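El brazo de la mesa del comedor

En el taller compartido Fevach, un torno, una impresora de resina y varias bobinas de filamento conviven con un proyecto que comenzó en una vivienda particular y que conserva de aquel origen su elemento más visible: una mesa de comedor barnizada. Sobre ella trabaja Flumon, un brazo robótico construido por Čestmír Doležal, delineante de profesión y miembro del taller. La tarea elegida para la puesta a punto es modesta en apariencia y exigente en la práctica: el traslado de una pieza roja de plástico y su depósito en una olla.

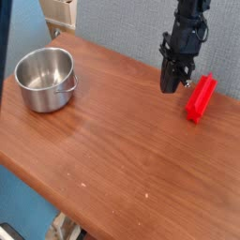
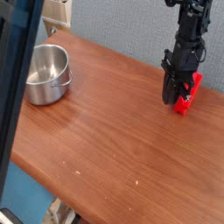
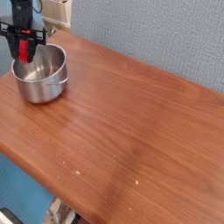
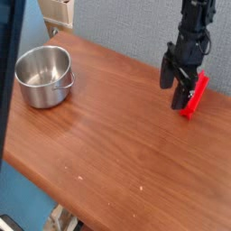

Flumon sobre la mesa de pruebas del taller Fevach, con la olla de acero inoxidable y la pieza roja. En la tercera imagen, la pinza situada sobre la boca de la olla.

Un proyecto de ámbito doméstico

La construcción casera de brazos articulados ha dejado de ser una rareza. La disponibilidad de servomotores con realimentación de posición, de controladores abiertos y de impresoras capaces de producir piezas resistentes ha permitido que un aficionado con paciencia alcance resultados que antes requerían un departamento de ingeniería. Sigue siendo, no obstante, una actividad lenta. Doležal calcula que ha dedicado al proyecto unas 700 horas, repartidas entre el diseño de los eslabones, el cableado y, sobre todo, la corrección de errores propios.

El primer prototipo se montó en el domicilio del autor, sujeto con mordazas al extremo de la mesa familiar. El ruido de los motores y la ocupación permanente del comedor aconsejaron el traslado. Fevach, que ocupa la planta baja de una antigua imprenta, cedió un rincón junto a la pared del fondo, y la mesa viajó con el brazo. «Todas las calibraciones estaban hechas respecto a ese tablero», explica Doležal. «Cambiar de mesa significaba empezar de cero, y además en casa ya habíamos decidido comprar otra».

El diseño mecánico

La estructura se compone de segmentos negros de acabado mate, articulados mediante uniones que el autor ha rediseñado en sucesivas ocasiones. Las primeras versiones presentaban una holgura considerable en el codo. La solución adoptada consistió en duplicar los rodamientos y aumentar el espesor de las paredes en torno a los ejes, con el consiguiente aumento de peso, que obligó a su vez a revisar el motor del hombro.

La muñeca es la zona que mayor atención ha requerido. Los cables descienden por el exterior y forman un bucle amplio junto a la articulación. Doležal ensayó durante un tiempo una conducción interior, más limpia a la vista, que acabó por descartar: cada giro completo sometía las soldaduras a una torsión excesiva y las averías se sucedían. El bucle exterior ofrece el recorrido necesario y permite sustituir un conductor sin desmontar el conjunto. Varios socios de Fevach han manifestado su desacuerdo estético con esta decisión, que el autor mantiene.

La pinza es de mordazas paralelas. Sus dos dedos se desplazan a la par mediante un juego de placas y bielas, lo que conserva la orientación de las superficies de agarre durante todo el recorrido. Este tipo de mecanismo simplifica el cálculo de la posición final, aunque introduce más puntos de desgaste que una pinza angular. En el banco contiguo se conservan los dedos retirados, con las marcas de uso rotuladas a lápiz.

La pieza roja

El objeto empleado en las pruebas es una pieza alargada de plástico, de un rojo vivo. La elección del color respondió a un criterio práctico. El programa de visión, desarrollado por el propio Doležal a partir de bibliotecas de uso libre, separa el objeto del fondo por tono, y el tablero, de un marrón rojizo con vetas anaranjadas, resultó ser un adversario más serio de lo previsto. Bajo la luz general del taller, el barniz produce una banda clara de reflejos que atraviesa la superficie. Las primeras detecciones situaban la pieza en lugares donde solo había brillo.

La recomendación más repetida entre los compañeros fue cubrir la mesa con una tela opaca. El autor prefirió conservar la dificultad y trabajar sobre el umbral de saturación, con el argumento de que un brazo destinado a una vivienda habrá de entenderse con mesas barnizadas. El ajuste llevó buena parte de octubre. Las migas que aparecen de forma habitual sobre el tablero plantearon un problema menor, resuelto al fijar un tamaño mínimo por debajo del cual el sistema no considera ninguna mancha como objeto.

La orientación de la pieza constituye una segunda variable. Una forma alargada puede tomarse con comodidad si los dedos se cierran sobre sus lados estrechos, mientras que un acercamiento por los extremos exige una apertura superior a la disponible. El programa estima el eje mayor y gira la muñeca antes de iniciar el descenso. Cuando la pieza se encuentra próxima a la pared, el giro debe además evitar que la carcasa la roce, y en ocasiones el sistema opta por una aproximación menos favorable.

La olla como destino

El recipiente de destino es una olla de acero inoxidable con un asa de alambre en el lateral. Frente a una bandeja plana, que fue la primera opción, la olla impone condiciones concretas. La pinza debe alcanzar una altura suficiente para librar el borde, desplazarse sobre la boca y bajar lo justo antes de abrir. Un descenso escaso hace que la pieza rebote contra la pared interior; uno excesivo compromete la maniobra de salida, en especial si la trayectoria de retorno no es vertical.

El metal pulido añade sus propios inconvenientes. El acero refleja los tonos de la mesa y de la pared, y las estimaciones de profundidad obtenidas por cámara en esa zona carecen de fiabilidad. Doležal renunció a medir el interior del recipiente y registró en su lugar la altura del borde, que introduce a mano al comienzo de cada sesión. El procedimiento es poco elegante, según reconoce, y figura en la lista de asuntos pendientes.

La distancia entre la zona de recogida y la olla se mantiene amplia de manera deliberada. Un trayecto largo pone de manifiesto defectos que en uno corto pasan inadvertidos: la vibración al frenar, la pérdida gradual de presión en los dedos o el ligero cabeceo del antebrazo al cambiar de sentido. Todos ellos se presentaron en las versiones anteriores y todos, en distinta medida, continúan en observación.

Método y registro

Cada sesión se organiza en series de 100 ciclos, cuyos resultados se anotan en un cuaderno de tapas duras y se transcriben después a una hoja de cálculo. El autor concede al cuaderno un valor superior. En él constan la temperatura del local, el estado de los tornillos de la pinza y observaciones que difícilmente encontrarían acomodo en una celda: «ruido seco al cerrar», «hoy gira mejor hacia la izquierda», «revisar biela, otra vez».

La última serie completa registró 31 fallos. La mayor parte correspondió a agarres descentrados, en los que la pieza se desplazó durante la elevación. Solo 2 se debieron al contacto con el borde de la olla. El dato supone un cambio respecto al verano, cuando el borde era la causa principal, y ha trasladado la atención hacia los dedos. En la actualidad se estudia un recubrimiento de goma fina, cuya adherencia habrá de comprobarse con el uso prolongado.

Las pruebas se realizan por la mañana, antes de que el torno entre en funcionamiento. Las vibraciones de la máquina se transmiten por el suelo y alteran las lecturas de los codificadores, circunstancia que tardó varias semanas en identificarse y que dio lugar a la sustitución innecesaria de un motor en buen estado.

Materiales y colaboraciones

Los rodamientos proceden de Ziseck, un comercio local de suministros industriales que vende por unidades, condición poco frecuente en el sector y decisiva para un proyecto de estas dimensiones. La placa de control se adquirió de segunda mano. Las piezas impresas se fabricaron en el propio taller, con cargo a la cuota ordinaria de socio.

El software de planificación de trayectorias tiene su origen en Oyewole, un proyecto de código compartido entre varios talleres con el que Fevach mantiene contacto desde su apertura. Doležal ha aportado al repositorio dos correcciones relativas a los límites de la muñeca y una traducción parcial de la documentación. Los planos de Flumon se publicarán en el mismo lugar una vez revisadas las cotas del antebrazo, que en los archivos actuales no coinciden con las de la pieza montada.

Próximos pasos

El calendario inmediato prevé la sustitución de los dedos y una nueva serie con la olla en posiciones variables. Hasta ahora el recipiente ha permanecido en el mismo extremo del tablero, lo que permite al programa dar por conocida su ubicación. Localizarlo por medio de la cámara obligará a resolver la cuestión de los reflejos, aplazada en dos ocasiones.

El taller Fevach admite visitas durante las sesiones matinales, previo aviso en la entrada. Se ruega a los asistentes que no se apoyen en la mesa.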